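Home | Workshop | Laundry | Garden | Ask Us

Looking After a Two-Arm Folding Cell: My Shop Tips

November
By Meenakshi Kaushik 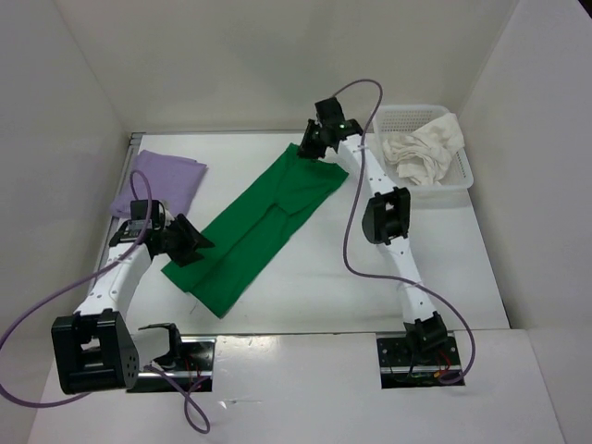 Both grippers at the green cloth, with the purple one folded at the back left.

I get more mail about the folding cell than about anything else I keep in the workshop, so I've pulled my notes together. Most of this is dull stuff like wiping and tightening, but it's what I do every week and the arms have been running pretty happily on it.

Start with the cables. Mine are bright purple and I love them, because I can spot one from across the room when it's gone somewhere silly! You want a loose arch coming off the wrist and enough slack to let the elbow open all the way. Before I turn anything on, I move each arm by hand through its whole reach (power off, please) and watch the cable the entire time. If it pulls tight anywhere, I let out a little more at the base. If it drags over the cloth, I take some back.

Then screws. The forearm links have little dark ones all along them and they do work loose. I go over them every 80 hours with a hand driver, snug and no more. Nisha Pandey talked me out of using the power driver after I stripped one, and she was right, I was being lazy.

Lint is the big one if you fold fabric. It gets into the gripper fingers and packs down like felt. A dry toothbrush does it, brushing out toward the tips. I also poke around in the openings in the front panel where the mounts and the red wires are, with a soft paintbrush and the power off. No canned air in there, it just drives the fluff further in. While you're down there, look at the small connectors and press in any that have backed out.

The tabletop gets a barely damp cloth and then a dry one. I used to use a spray polish and the fabric slid all over the place, so don't do that. Scuffs on the front panel I mostly leave alone.

Other odds and ends:

Keep the basket in the same back corner every time. I put two pencil ticks under mine.

Start with plain, solid-color cloths when you're testing a repair. Towels with fringe can wait.

After any work on a wrist, run it slow for 15 minutes and stay in the room. I have tea.

Write down the cycle count when you swap finger pads. My last pair went 3,546 folds, and the left one was worn a lot worse than the right. I still don't know why. Edem Wumbei thinks the left base is sitting a hair low, so I'll be shimming it next and I'll report back on how that goes.

Workshop | Laundry | Garden | Older Tips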